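4.2 Open-day sessions

The second part of the study took place at the Trummont open day on Jul 3, 2022. The two-armed platform was the same one used for the bench trials in Section 3, with the same parallel grippers and the same control software (Ovine, with the Peng grasp planner). The table was set with household items: a pair of sunglasses and their case, a pack of tissues, two plates and a cup. No fixtures were used to hold any item in place.

Visitors came through in groups of up to 14 and were given a short talk by one of the authors before each run. They were asked to stay behind a rope and were free to leave at any point. After the run, each adult was handed a one-page form asking what they thought the robot had been trying to do, which step looked hardest, and whether they would be comfortable with the same task being done beside them at home. We received 200 completed forms. A further 23 were returned blank or unreadable and were left out.

Views from the wrists and the head were shown on a side monitor during the talk (Figure 6).
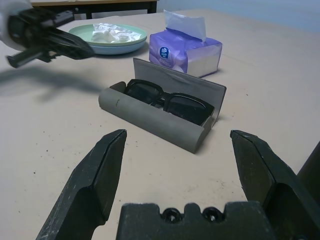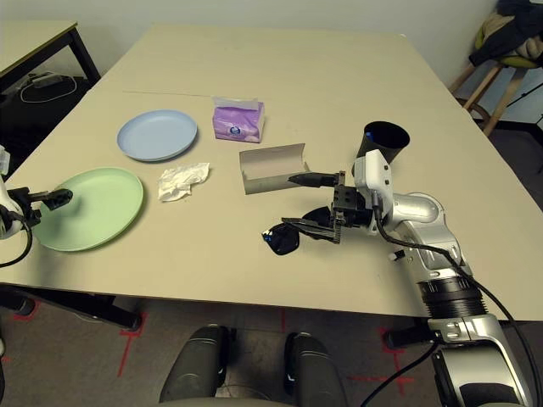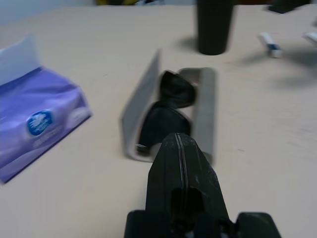 Figure 6. Sunglasses task at the open day. Top and bottom: wrist views, with the sunglasses in the open grey case. Middle: head view, with the sunglasses held in the right gripper.

Each session was limited to 20 minutes, including the talk and time for questions. This limit was set by the host and not by the task, and it meant that the operator could not repeat a run at a visitor's request. Fang and Haugland shared the operator role. Joubert kept the written log, which was later checked against the forms by Kan.

Two differences from the bench trials should be noted. First, the room lighting was left as the host had it, while the bench trials used the fixed lamps described in Section 3.1. Second, the operator spoke to visitors between runs, and some of the answers on the forms repeat the operator's wording closely. We coded these answers separately. The coding scheme was drafted by Tu before the event and revised in November, after a trial reading of the forms collected at Illard. The revised scheme is given in Appendix B and is used for all results in Section 5.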